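Our Family Diary: Frequently Asked Questions

Most of the messages we get through the contact form ask the same few things, so the answers are collected on this page. It gets updated when a new question comes up more than once.

About the diary

What is the family diary?

It is a written record of ordinary days at home with our three children. I started it in a notebook when the eldest was four weeks old and have kept it going ever since. We are now on notebook number 19. Parts of it are typed up and put on this site, usually a few weeks after they were written.

Where do you live?

In Kernby, near the canal end of the town. The children's grandparents are in Grorkwood, an hour and a half away by train, and a lot of the entries are about going there and coming back. When an entry mentions Lau, it means the village where we rent a cottage for a week in June.

Who writes it?

I write most of it. My husband does the entries when I am away or ill, and those are shorter. The two older children have their own pages at the back of each notebook and can put what they like on them. The youngest mainly contributes scribble.

Why are the children not named?

We agreed before the site began that their names would stay in the notebooks. Here they are the eldest, the middle one and the youngest. If you know us in person, please stick to this in the comments as well. Comments with names in them are edited or taken down.

Do you write every day?

Most days get something, even if it is only a line. A typical short entry says what we had for tea, who was in a bad mood and what the weather did. Long entries are for birthdays, first days of school, visits and illnesses. If I miss a day I leave it blank and carry on. I used to try to fill in the gaps from memory and the results were poor.

How long does it take?

I allow 10 minutes in the evening, after the youngest is in bed. Typing up takes longer and I do it in batches.

Starting your own

When is the best time to start?

Whenever you have a notebook and a pen in the same room. Plenty of people write to say they feel it is too late, as their children are already six or eleven or nearly grown. An eleven-year-old is a good subject for a diary and will probably correct it for you.

What sort of notebook do you use?

We have used Osetti hardbacks since the third notebook. They have 200 pages, the paper takes ink without it coming through, and they stand up on a shelf. The first two were cheap spiral-bound ones and the covers have come off both. Any sewn notebook will do the job.

What should I write about if nothing has happened?

These are the prompts I use on flat days:

What each child ate and what they refused.
A word or phrase somebody is using a lot at the moment.
What is on the bedroom floor.
Which shoes fit and which don't.
Who they played with and what the game was called.
Something that was funny at the time.

The shoe one sounds dull but I look back at it more than any of the others.

Should the children be allowed to read it?

Ours can read all of it. I keep that in mind when I write. If I am cross with one of them I either leave it out or write it in a way I could explain to them later. Other families keep a separate parents' diary, and that seems a sensible arrangement if you need somewhere to let off steam.

My children have stopped telling me things. What do I do?

Write down what you see and leave the rest. The eldest went quiet for most of a year and the entries from then are mostly about toast, music and a long argument over a coat. They still bring that year back. It also helped to ask questions in the car instead of at the table.

How do you deal with sad things?

They go in. We wrote about losing a grandparent and about a hospital stay. Those entries are in the notebooks and are not on the site. I wrote them a few days after the events, when I could hold to what had happened and who had been there.

Photographs and drawings

Do you print your photographs?

We print a small number, twice a year, and glue them in near the entries they belong to. Between two and four a month is enough. More than that and the notebook will not close.

Where do you keep the rest of them? 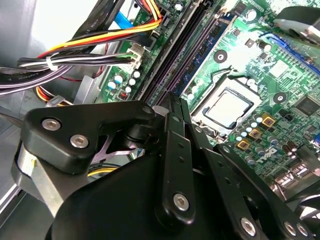

Our pictures are kept in two places: on the desktop computer in the back room and on a separate drive that lives at the grandparents' house in Grorkwood. There are about 3000 of them at present, sorted into folders by year and then by month, with no further system. Phones are emptied on to the computer at the end of each month. Readers with an old desktop sometimes tell us that looking through a big folder has become painfully slow, and ask if they need to buy a new machine. It may be worth finding out first whether yours will take more memory. Once a desktop is opened up, the memory slots are there on the motherboard, and a repair shop can tell you what fits them. Copy all your pictures somewhere else before anyone touches it. We take a fresh copy to Grorkwood at Christmas and again in the summer, and bring the old drive home to be used for the next one.

What about all the artwork that comes home from school?

Each child has a flat box under the bed. Everything goes in the box until the end of term, when we go through it together. They choose five things to keep. Anything flat and small enough is glued into the notebook, and the others go in a folder with the year written on the front. Large models are photographed and then either played with until they fall apart or taken back to bits for the craft drawer.

The middle one found this hard at first and was allowed seven for a couple of terms. Dried pasta should not be kept in a box under a bed. We had mice.

Do you write on the back of drawings?

I put the month and what the child said it was. Without that, a drawing of Grandad and a drawing of a horse are hard to tell apart later on. Use a soft pencil, as felt pen can show through on thin paper.

How do you record the things they say?

There is a scrap pad on the fridge and whoever hears it writes it down straight away. The pad is copied into the notebook when it is full. Try to get the exact words. The youngest called the hoover "the louder" for months and I would have lost that one without the pad.

Birthdays and holidays

What do you do in the diary for birthdays?

Each birthday gets a double page. On the left I write what happened, including presents, guests and cake. On the right are the same eight questions every year, answered by the child. They are favourite food, favourite game, best friend, worst vegetable, what they want to be, what they are scared of, what they are good at, and what they would change about the house.
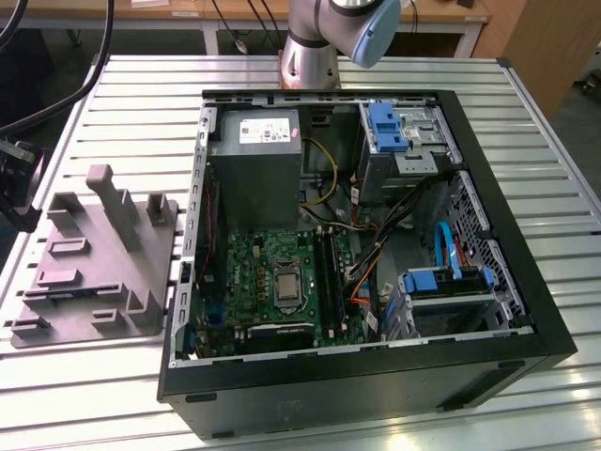 At what age can a child answer the birthday questions?

Ours began at three. The answers at that age are short and often the same for every question, and one of ours said "ham" to all eight. We write down whatever is said. By five or six they give proper answers, and from about then they like to hear the previous year's read out first. If a child does not want to answer on the day, leave it for a week and ask again. A teenager may prefer to fill in the page in private.

Do you take the notebook on holiday?

It comes to Lau with us and stays in the cottage. For day trips I carry a few folded sheets of paper and copy them in afterwards. We once left a notebook on the train to Grorkwood and had a very long afternoon until it was handed in at the station. Since then it has had our phone number inside the cover.

What goes in the holiday entries?

Where we went, what it cost, whether it rained and whether we would go again. Tickets and leaflets are glued in if they are flat. Sand gets in regardless. The children draw a map of the beach each year, and they do that without looking at the old ones until they have finished.

How do you keep the peace when everybody wants to write the holiday page?

They take a day each, in age order, and start with whoever went last the year before. Swaps are allowed if both sides agree before breakfast.

About this site

How much of the diary ends up here?

A small part. The older children are asked before anything about them is typed up, and if one of them says no it stays in the notebook. I take out details about school and anything about other people's children.

Can I use your birthday questions?

Please do. You can change them to suit your own family. Keep the list the same from one year to the next if you can manage it, or the answers will be difficult to compare.

Do you accept adverts or free products?

No. We pay for our own notebooks and glue.

I sent a message and have not had a reply. Did it arrive?

It probably did. I answer messages in the evenings during term time and hardly at all in the school holidays. If it has been longer than a month, send it again with the word "diary" in the subject line, as a few have gone into the junk folder.

Can I leave a comment without an account?

You can. Put a first name or initials in the box and leave the email line empty. Comments are read before they appear, so there is normally a delay of a day or two.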